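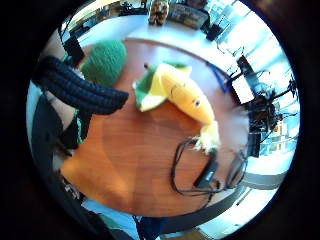 Yellow plush toy and green knitted piece on a round wooden table

Home | Fight Nights | Gym Diary | FAQ | Contact

Your white-collar boxing questions, answered
By Obaidul Roy, updated December

I get a lot of emails about amateur charity boxing, mostly from people who've signed up after two pints and woken up wondering what they've done. I've boxed on 7 of these shows now and helped in the corner on plenty more, so I've put my usual replies in one place. I'm not a doctor or a licensed coach, just a bloke from the Brondeck gym who loves it.

What is white-collar boxing, anyway?

It's boxing for ordinary people, usually beginners, who train for a few weeks and then have one proper bout in front of a crowd (mostly your mates, and somebody's nan shouting louder than all of them). You get the ring walk, the music, the lights, the lot. It sits outside the official amateur system, so the rules change from one promoter to the next. Ask for them in writing before you hand over any money.

How long will I train for?

At Brondeck it's eight weeks, with two group sessions a week and open sparring on a Thursday evening. I'd call that the bare minimum if you've never laced up a glove. My first camp I came in thinking I was fit from five-a-side and was hanging over the ropes inside one round of pads! If you can start skipping and jogging a month before camp opens, do it.

Do I need to buy all my own gear?

Not at the start. Get your own hand wraps and gumshield, borrow the rest, and see if you still like it after a fortnight. Most gyms will lend you gloves for bag work, though they do pong a bit. For sparring I'd want my own 16oz pair. I use Zemar ones, which took ages to soften up but have lasted me through four camps.

How do they pick my opponent?

Weight first, then experience, then how you've looked in sparring. A decent matchmaker watches everybody from about the third week onwards. Arthur does ours and he's fussy, which I like. He once pulled me out of a match-up because the other lad turned out to have kickboxed as a teenager, and I sulked for days, but he was dead right. If you've done any martial arts at all, tell them.
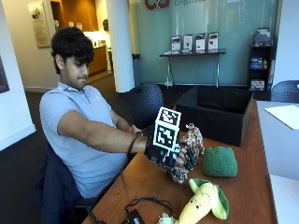 How many rounds will I box?

Three rounds of two minutes each on our shows, with a minute's rest in between. Some promoters go for shorter rounds on novice bills, so check when you sign up.

Can I get hurt?

Yes, and I won't dress it up. You're being punched in the head by someone who has trained for weeks to do it. I've had a burst nose, a black eye that lasted through a family christening and one properly sore rib. There should be a doctor at ringside on the night, head guards for everyone and a medical before you're allowed in. If a promoter goes vague when you ask about any of that, walk away. And if you take a heavy knock in sparring, stop, tell the coach and get checked over. Please don't be brave about it.

What does it cost?

Our camp is free if you sell your ticket allocation, and that's common enough. You'll still spend a bit on wraps, food, a travel card and probably a silly pair of shorts. Be realistic about tickets, too. I told everyone I'd shift a full table and ended up ringing cousins I hadn't spoken to in years.

Does the charity really get the money?

It depends on the promoter, so ask how the split works. On our last show at the Gorine Hall we had 338 people through the door and the bucket collection alone came to £1,910, which was handed over in full. My own sponsorship goes straight through a fundraising page so it never touches my account. I'd suggest you do the same.

Should I cut weight?

Please don't. I've seen lads sat in bin bags in a hot car the day before, and they boxed like they were asleep. Eat properly, train hard and box at whatever you weigh. I came in 6 pounds heavier for my second bout than my first and felt miles better for it.

I'm over 40. Have I left it too late?

Plenty of shows take people in their forties, and a few go higher. You may need an extra medical, and recovery takes longer, so give yourself proper rest days. One of the best bouts I've watched was between two postmen in their late forties who had to be told to stop hugging at the end.

What if I change my mind?

Tell the gym early, as there's an opponent on the other side who has sold tickets as well. You can still finish the training and skip the bout. A couple of our regulars have never boxed on a show and they're in there more than I am.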